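Setting up the Karkel two-arm kit for peg board work

Quick version, wrote this between runs so forgive the gaps. Kit is the Karkel bimanual with the five-finger hands, board is the standard Premano one. Budget a morning. Monday if you want the Phetsri help desk awake.

1. Table first. Matte, dark, no gloss. Black cloth behind it, hung right across. Creases are fine, shiny bits are not.

2. Board flat, long side running away from the torso. Both hands need to get to the far edge without the elbows meeting. Check that by hand with the motors off.

3. Cables. Leave slack under each arm, then move the arm to full reach and look again. I skipped this once. Cost me 394 in parts.

4. Load the grasp file, speed at 460, and try one hand low over the board while the other waits up high. 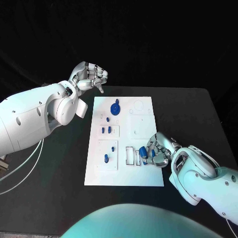
Imani Doucet wrote in to say that 460 is too quick for a first go, and that she'd drop to 81 until the thumb offset is done, then creep it up. Also the offset gets wiped on a firmware update, so save it somewhere else. Good shout, do both.

5. Thumb offset then. Menu, Hands, Offset, one hand at a time. Dont do both together, the wizard muddles left and right (version 2, may be fixed by now).

6. Teaching a pick. Power the hand, guide it down, save the point, lift, save again. Two points per part is plenty.

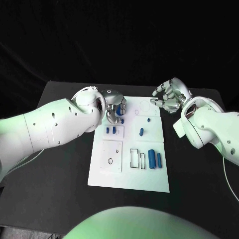 Order of parts matters more than the manual lets on. Start with whatever is standing in the open and leave the tight pairs for when the grip is tuned. The two upright cylinders side by side next to the rectangle outlines are that sort of thing: fingers need room between them, so teach the approach from the outer side and bring the force down a notch. Same for the little pairs on the plate.

7. Run it slow, hand on the stop. If a grip slips, fix the height before you touch the force. Nearly always height.

8. Save as a new job, not over the old one. The Pevasgate add-on keeps a backup but it's extra and I woudn't buy it just for that. 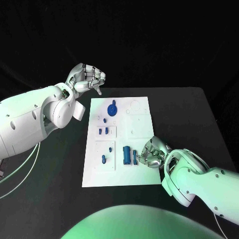 Right hand down at the slim blue peg, left hand held clear.

Worth the money? For board work yes. Hands are good, software is so-so, manual needs a rewrite. Step 5 is where most people get stuck so go back there first if your picks land off to one side.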